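Project Report: Tabletop Arm with Wrist Camera
Svenja Sauerland, supervised by Rüdiger Tiedemann
July 2018

1. What we set out to do

The plan was to build an arm in the shared workshop on a budget most families would spend on a bike, and have it pick up small things lying flat. The Stirix kit promises "human-like handling out of the box." I didn't believe that when I ordered it and I believe it less now.

Ludger Brinkmann did the wiring and I did the fingers and the software. The base is bolted to a steel plate from a drill press built in 1997, by far the best part of the machine.

2. Fingers and camera

The fingers in the kit were hard and slick, so we swapped them for yellow ones with a grid of pockets molded into the faces. Ludger thinks the pockets help the grip. I think they save material, and we never ran a test that would settle it. The camera sits at the wrist and looks down past the fingertips. It is cheap and it moves when the cable gets pulled, so I had to redo the calibration more often than I would like to admit.
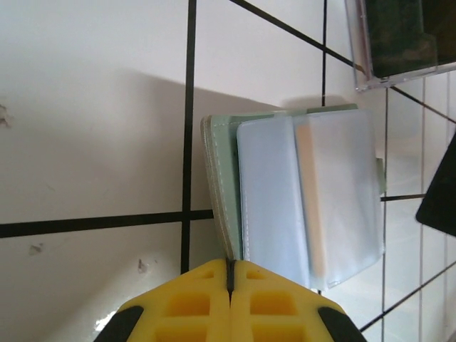
Flat objects are where the sales talk falls apart. A block gives the fingers two sides to close on. A card holder lying open gives them a thin edge and a lot of surface that slides. Grout lines are a second problem. My edge detector treats a dark line between tiles as the border of an object, and shadows confuse it too. Rukhsana Rind suggested training a small network instead, and we collected 4000 frames for it. It did better on tiles, but most of those frames came from the same corner of the workshop, so I wouldn't trust it anywhere else.

3. Results

Out of 9 scored attempts on flat items, the arm lifted 6. I don't put much weight on that. I placed the items myself, and by then I knew which angles it liked.

4. Open points

The camera mount needs a second screw. The grip force is still a guess — the motor driver reports current, and I haven't worked out how that relates to force at the fingertips. Before anyone repeats the tests, somebody other than me should place the items.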